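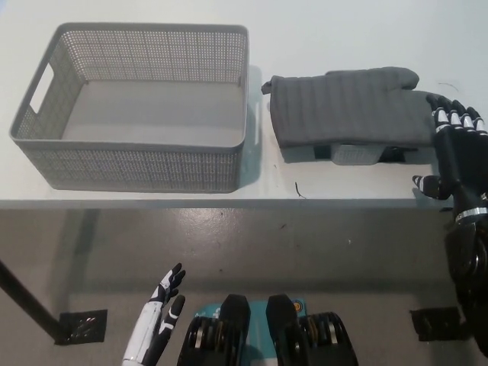 Madar incorpora robots a la preparación de pedidos

10 de noviembre de 2020

La empresa de menaje Madar ha puesto dos robots en su planta de Maltcombe, donde trabajan 32 personas. Manipulan manoplas de horno y cestas de plástico. No habrá despidos, según la encargada, Hilkka Keskinen, pero 17 empleados pasarán a control de calidad – con el mismo sueldo. «Me preocupa el turno de noche», dijo la operaria Hường Phan.

Compartir (2) | Contacto | © Madar | Volver arriba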